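标题:搬家打包厨房,碗盘到底要不要每只都包纸?
版块:居家与搬迁 > 打包经验
发帖时间:11月28日 星期日

楼主 南窗晒被子
下个月要从六楼搬到城东,找了Lokent报价,基础套餐3,430元,含纸箱和胶带,不含厨房打包。厨房打包另收596元,说是两个人半天做完。我看了一下自己的厨房,碗盘不多,锅三口,瓶瓶罐罐倒是一堆。想自己动手,把这596元省下来。
问题是我以前搬家都是拿衣服裹着碗塞进箱子,上次碎了一只汤碗和一只咖啡杯的把手。这次想正经一点。请教各位:碗盘是不是每只都要单独包?用旧报纸行不行?调料要不要带走?
补充:新家有电梯,旧家没有。

2楼 老城砖
每只都包,没有例外。报纸可以,但是油墨会蹭到白瓷上,到了还得全洗一遍。买那种没印字的白包装纸,一包够一个小厨房用。
盘子竖着放,不要平摞。平摞的时候最下面那只受力最大,搬运工把箱子往地上一顿,碎的就是它。竖着放,底下垫一层揉皱的纸,上面再塞满,摇一摇没有声音才封箱。

3楼 半斤莲藕
不同意每只都包。我家日常用的是密胺碗和不锈钢碗,摔地上都没事,包它干什么?瓷的、玻璃的包,其他的直接套起来放。去年搬家我就是这么装的,一个晚上装完,没坏东西。
楼主先把碗分一下类,工作量会少一半。

4楼 老城砖
回复3楼:密胺的摔不坏,但会划花。跟铁锅铲放一个箱子里,到了你看看碗底什么样。我说的包不一定是包三层,隔一张纸也算包。

5楼 半斤莲藕
回复4楼:隔一张纸我同意。你2楼写的可是“没有例外”。

6楼 蓝格子桌布
调料的问题我答一下。开了封的酱油、醋、油,一律不建议带。我用保鲜膜封了瓶口再拧盖子,外面又套了袋子,结果油还是漏了半瓶,把一箱干货全毁了,里面有香菇和一袋没拆的木耳。干的可以带,盐、糖、花椒、八角这些,用密封罐装。
搬家前一个月就不要再买大瓶的了,尽量吃完。

7楼 jiaobu_07
我在Voltutau买过那种带格子的瓷器箱,里面是纸板隔断,放杯子很方便。缺点是贵,而且格子大小固定,马克杯放得下,大碗放不下。高脚杯放进去还要自己塞纸。
如果杯子少,用装酒的旧纸箱就行,超市可以要到。

8楼 南窗晒被子(楼主)
谢谢各位。我今天把碗柜清了一遍,瓷的一摞,塑料的一摞,准备按3楼说的分开装,中间按2楼说的隔纸。酱油决定送给楼下邻居了。
再问一个:纸箱选多大?Lokent给的有大号和中号,大号能装下我一整个碗柜。

9楼 铁皮邮筒
千万别用大号装碗。装满了一个人抬不动,六楼没电梯,师傅下楼梯的时候全靠胳膊,箱底还容易开。碗盘用中号,甚至小号。大号留给被子、枕头、毛绒玩具。
箱底胶带贴成“井”字,中缝至少贴两道。

10楼 老城砖
9楼说得对。另外写字要写在侧面,不要写顶上,箱子一摞起来顶上就看不到了。写清楚哪个房间、是不是易碎。我还会写一个编号,手机里记每个编号装了什么。

11楼 半斤莲藕
编号这个我觉得小户型没必要,写“厨房-碗”“厨房-锅”就够了。搬到新家谁还去翻手机。

12楼 蓝格子桌布
我是翻的。搬完第一晚要找开瓶器,翻手机三秒就找到在哪箱。各人习惯吧。
说到第一晚,建议单独装一箱“当晚要用”的:烧水壶、两只碗、筷子、一块洗碗海绵、洗洁精、垃圾袋、卫生纸、剪刀。这箱最后上车,最先下车。

13楼 灰鸽子不飞
我来说个反面意见。596元两个人做半天,我觉得不贵。我上次自己打包厨房,买包装纸、气泡膜、箱子一共花了112元,搭进去整整一个周末,还闪了腰。请人的话,碎了他们还要赔,自己包的碎了人家不赔。楼主问清楚这一条再决定。

14楼 南窗晒被子(楼主)
回复13楼:刚打电话问了,确实是自己打包的箱子,里面碎了不赔,除非箱子外面有明显压坏。有点动摇。不过我的瓷器都是便宜货,全碎了也不值596元,应该还是自己来。

15楼 半斤莲藕
那就自己来,便宜货不用纠结。倒是砂锅要小心,盖子和锅身分开包,盖子别倒扣在锅上一起缠胶带。

16楼 jiaobu_07
刀具别忘了。刀刃用硬纸板夹住再缠胶带,外面写“刀”。我搬家的时候拆箱被水果刀划过一次,口子不深,但是很烦。

17楼 铁皮邮筒
不想用纸箱的也可以考虑硬的箱子。我家厨房零碎是用硬箱装的,不怕压,也不怕潮。碗之间塞软的东西,海绵、抹布都可以,省纸。 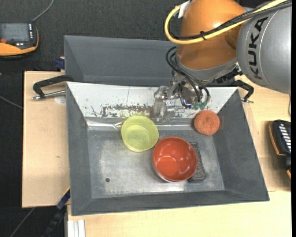 18楼 小满前后
问一下,洗碗海绵这种用过的东西,搬家前要怎么处理?

19楼 蓝格子桌布
用旧的直接扔,换新的,也就几块钱。还想留的话提前一天洗净拧干,晾透了再装,不要和干货放一箱。没晾透的闷在箱子里一晚上就有味道。

20楼 灰鸽子不飞
硬箱有个问题,自重大。17楼你那个装满了得两个人抬吧?Altora租的那种塑料周转箱轻一些,按周租,搬完他们上门收,就是押金退得慢,我等到六月才退下来。

21楼 铁皮邮筒
回复20楼:所以我不装满,只放轻的。瓷盘还是走纸箱。
周转箱我也租过,是Hegde家的,箱子没问题,盖子有的扣不紧,要自己缠一圈胶带。

22楼 老城砖
硬箱装瓷器我不推荐。纸箱自己有一点缓冲,硬箱没有,碗直接磕箱壁。四周一定要垫。

23楼 南窗晒被子(楼主)
我整理一下现在的打算:瓷碗瓷盘包白纸,竖放,中号纸箱;塑料碗套着放,隔一张纸;砂锅分开包;刀夹硬纸板;当晚箱单独一只。液体不带。周转箱先不租了,没有多少东西。
还剩一个微波炉,原包装早扔了,玻璃转盘是取出来单独包,还是留在里面用胶带固定?

24楼 老城砖
取出来。转盘和下面的滚轮圈都取出来,转盘按盘子包,炉门用胶带贴住,胶带不要直接贴在面板印字的地方。

25楼 半斤莲藕
这条没有意见。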